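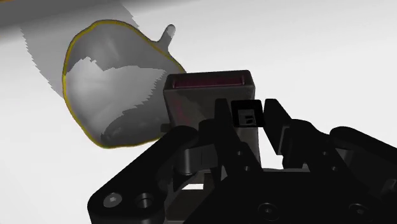

ラヴォフ秋祭り 夜の行列コース 安全点検チェックリスト(コメント付き)

点検区間:カプラル広場から旧水門まで
点検した人:アウレル・ウルス、ルミニツァ・ネアグ、エンリケ・テイシェイラ(文・私)
時間:16時開始、最後の灯りの確認は20時すぎ

ラヴォフに越してきて初めての祭りで、まさか点検に混ぜてもらえるとは思っていませんでした。祭りの裏側を歩けるなんて最高です! 各項目のあとに、その場で書いたメモをほぼそのまま残しておきます。

1. 行列コースの路面
判定:良(一か所補修)
石畳の浮きは粉屋通りの角だけ。アウレルさんが靴のかかとで一枚ずつ鳴らして歩くので真似してみたら、本当に音が違うんです。浮いていた石は砂を入れ直して、再確認済み。

2. 通路の幅と避難路
判定:要修正→修正済み
焼き栗の屋台が教会脇の路地に半分はみ出していました。店主のネル・ヴァシリウさんに話すと、その場で屋台を押して下げてくれて、おまけに焼きたてをひと袋いただきました。路地は救急車の進入路を兼ねます。当日も旗より内側に物を置かないこと。

3. 仮設柵
判定:良
全部で362枚。連結金具はすべて手で引いて確認しました。橋の手前だけ二重にしてあります。去年はここで人の流れが詰まったそうです。

4. 橋の人数制限
判定:条件付き良
同時に渡れるのは400人まで。両岸の係が無線で数を伝え合います。試しに交信したところ、東岸側に雑音あり。予備機と交換し、19時に再度試して問題なし。
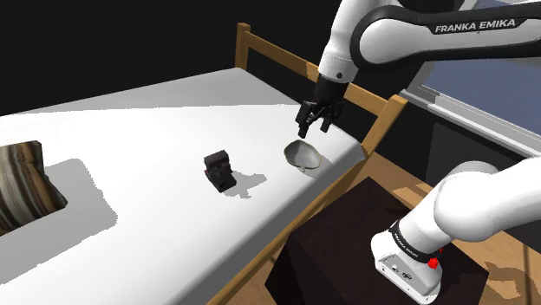 5. 灯籠と火の扱い
判定:良
子どもの灯籠は今年からすべて電池式です。本物の火を使うのは先頭の松明隊だけで、人数は46名、全員が革手袋を着用。水桶は広場に四つ、水門に二つ。点灯の練習を見せてもらいましたが、日暮れの川沿いに火が並んでいくところは鳥肌ものでした。本番が待ちきれません!

6. 電源と配線
判定:要修正(未完了)
舞台裏の延長コードが一本、被覆に傷あり。使用禁止の札を付けました。ホルヌラ電設が明日の午前に交換予定。楽団の皆さん、それまで舞台左のコンセントは使わないでください。ケーブルカバーは十分な数があり、段差も気になりませんでした。

7. 屋台の調理設備
判定:良(一店舗のみ再点検)
ガスボンベの固定、ホースの期限、消火器を確認。ニシンの酢漬けの店は火を使わないので、保冷箱の温度だけ見ました。ヨディス鍋(豆と燻製肉の煮込みで、祭りの晩しか出ないそうです)の店は消火器が奥に入りすぎていたため、手前に移してもらい、明朝もう一度見ます。

8. 救護所と迷子案内
判定:良
救護所は市場の回廊の下。寝台二つ、毛布、飲料水あり。ルミニツァさんの提案で、迷子案内の看板は大人の頭より高い位置に付け替えました。行列が始まると、低い看板はまず見えません。これは私も当日まで気づかなかったと思います。

9. 花火の打ち上げ地点
判定:良
観客の線から川の中州まで、およそ52メートル。使うのは小型の噴出花火だけです。風が強い場合の中止判断はユリアン・ブクルさんが21時に行い、教会の鐘を三つ鳴らして知らせます。鐘が鳴っても行列は続くので、帰らないでくださいね。

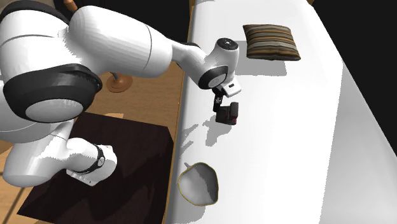
残っている作業
・舞台裏の延長コード交換(ホルヌラ電設)
・ヨディス鍋の店の消火器、再確認(アウレルさん)
・橋の東岸の無線、予備電池を二組追加(私)

水門の手すりについては、来週の打ち合わせで塗り直しの相談をします。見学だけの参加も歓迎とのことです。歩きやすい靴でどうぞ!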